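Unit 4 - Suspension set-up and track surface (motocross)
15 Sep 2023

Notes to accompany the second lecture. Read them before the practical at Lillden. Bring the set-up sheet from Unit 3, filled in as far as line 25.

## 4.1 Terms

**Static sag** is the distance the rear of the bike settles under its own weight. **Rider sag** (also called race sag) is the distance it settles with the rider on board in full kit. Both are measured in millimetres from the rear axle to a fixed mark on the rear mudguard or side panel. Use the same mark every time and write down which one it is.

**Compression damping** resists the suspension closing. **Rebound damping** resists it opening again. Most adjusters work in clicks, counted outwards from fully closed. A setting written as "12" with no direction given will be marked as missing.

**Preload** changes the ride height. It does not change the spring rate, and a good many answers in last year's paper lost marks on this point.

## 4.2 Stadium and outdoor surfaces

Stadium tracks are short, with steep jump faces and closely spaced whoops. The dirt is laid over a hard floor and packed. Riders generally run stiffer springs and more compression damping there, so that the bike stays high in its travel on landing.

Outdoor tracks are longer and the surface changes through the day. Braking bumps form before the corners and acceleration bumps after them. Ruts deepen between motos. A stadium setting taken outdoors tends to deflect off small bumps, and the front wheel will not hold a rut. The usual first steps are:

1. Reset rider sag.
2. Open the fork compression by two clicks.
3. Ride three laps and record comments before touching anything else.
4. Adjust rebound only when compression is settled.

Change one item at a time. Two changes made together cannot be separated afterwards.

## 4.3 Lap records

Each test lap is entered with the lap time, the setting and the state of the surface (soft, packed, rutted or dry). The course file holds 786 laps from the Tanarent and Lillden circuits. Tanarent is sand over clay - Lillden is hard clay with some stone on the back section. The two sets should not be averaged together.

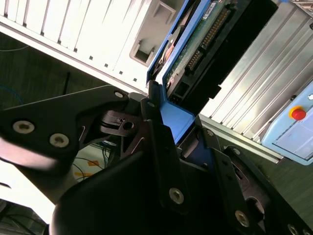
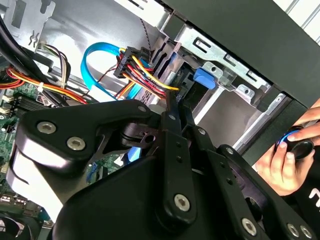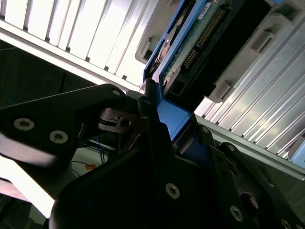
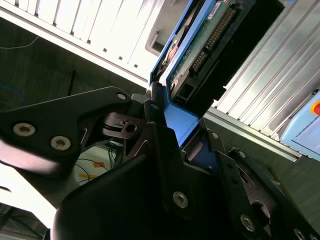
*Fig. 4.1. Gripper and computer hardware, four views.*

## 4.4 Worked case: the Janevski rut section

The Janevski section at Tanarent is a left-hand corner with a long entry. By the second moto the main rut is deep enough to catch the footrests. The test rider reported that the front end climbed out of the rut at mid-corner and that the rear was settled.

Possible causes, in the order they should be checked:

- fork rebound too fast, so that the front rises as the brake is released
- too much rider sag, which takes weight off the front wheel
- fork height in the clamps set too low
- front tyre pressure too high

Rider sag was measured first and was within the target. Fork rebound was then closed by two clicks, and the rider held the rut on four laps out of five. Tyre pressure was left alone. The fifth lap was spoiled by a missed gear and is kept in the file with a note - do not delete laps of this kind.

## 4.5 Background

Scrambles courses of 1931 were laid over natural ground, and the bikes had very little rear movement or none. Line choice did most of the work that damping does now. Part two of the Zidus reader covers the period, and only the section on rear springing is needed for the test.

## 4.6 Before the practical

Complete the sag table for one bike, with three readings for each value. Calculate the mean and the spread. If the spread is more than 3 mm, measure again.

The written test carries 30 marks and covers Units 3 and 4. Calculators are allowed. Set-up sheets are handed in at the start of the session, and late sheets go in the tray outside the workshop.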